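Clearing the paper off the white table, a thread. Jul 7, 2026

1/ Everything that comes into the house on paper lands on this table sooner or later. I'm going to deal with it and post as I go.

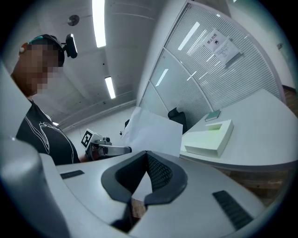 2/ Loose sheets first. Each one gets picked up, read once and put somewhere. No "look at later" pile. The later pile is how I got here.

3/ Three places a sheet can go: recycling, shredder, binder. The binder is an old Moroz one with a bent ring. It still closes if you press on the left side.

4/ Sultel bills go straight out. They're all online and I've never once looked up a paper one. Same with the inserts about upgrading my plan.

5/ Found the Koltimum warranty for the dehumidifier. It runs until November, so that goes in the binder. The dehumidifier went in the trash last winter. Taking the warranty back out of the binder.

6/ Someone asked if I scan things. I used to. I had 2,876 scans in a folder and deleted down to 1,172 over a couple of evenings. Most were receipts for groceries. Now I only scan tax papers and anything with a signature on it.

7/ Boxes next. My rule for a box on a table is that it either has a job or it leaves. If it's holding paper, the lid stays off until the paper is sorted, or I'll forget what's in there.

8/ Books go back on the shelf even if I'm halfway through. I can walk to the shelf. A book left on a table collects mail on top of it - I've lost a parking permit that way.

9/ Shredder overheated. It's an Arulik, the small one, and it wants a rest after a few minutes. Roughly 200 sheets so far. Breaking for coffee.

10/ Back. The manual says to oil the blades and I never have. Ordered the oil. The manual goes in the binder.

11/ Things I'm keeping out of the binder and on the fridge: the trash schedule, the dentist card, the form for the water meter. The form is due soon and I know I won't open the binder to look for it.

12/ Wiping the table down last. Damp cloth, then a dry one. White shows every pen mark, and rubbing alcohol on a cotton pad gets most of them. Try it on the underside first if you don't know what the finish is.

13/ 2 sheets left that I can't place. One is a map of a campground and the other is a recipe with no title - flour, lard, caraway, no amounts. Keeping the recipe.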